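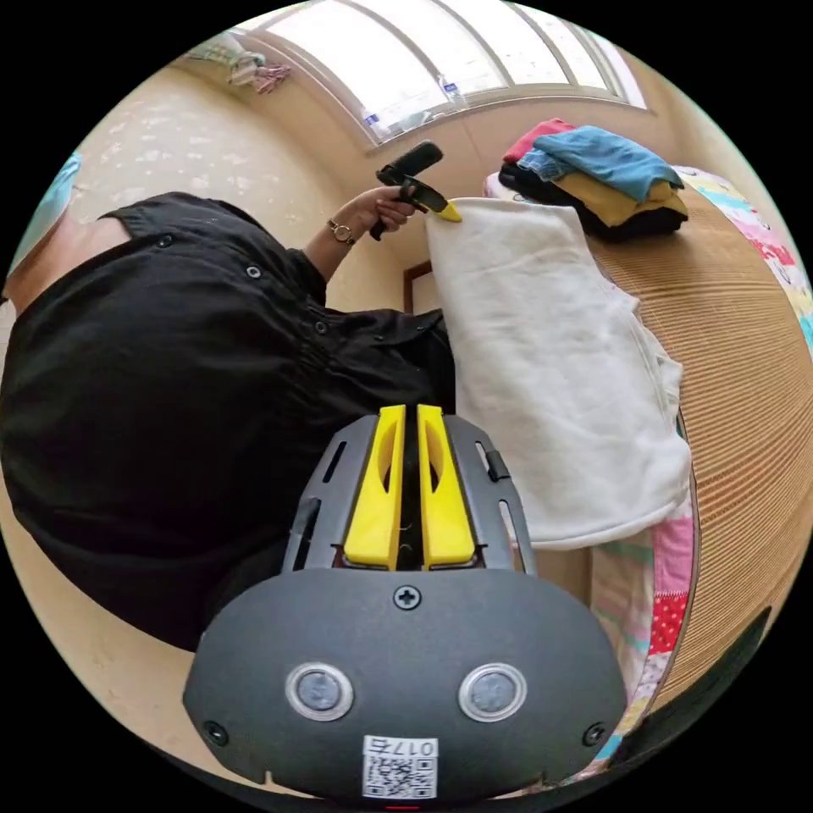

White cloth over the edge of a bed with a straw mat.

Can't follow the whispering in your evening drama? Before you pay for a Plovard soundbar at more than $300, try the free fixes. I doubt the box will do much that these won't.

Turn off the "cinema" sound mode. On my set it mostly made the violins louder. Then look for a speech or dialogue setting, and pull the TV out of its cabinet - 3 inches was enough in my living room.

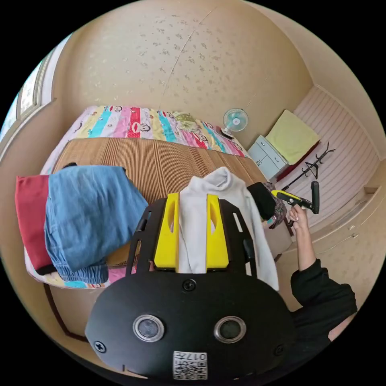
Subtitles help too, though I don't buy the claim that bigger is always better. Mine covered half of every love scene until I went down a size. Samah El Sherbiny swears by yellow letters. I tried them Thursday and went back to white.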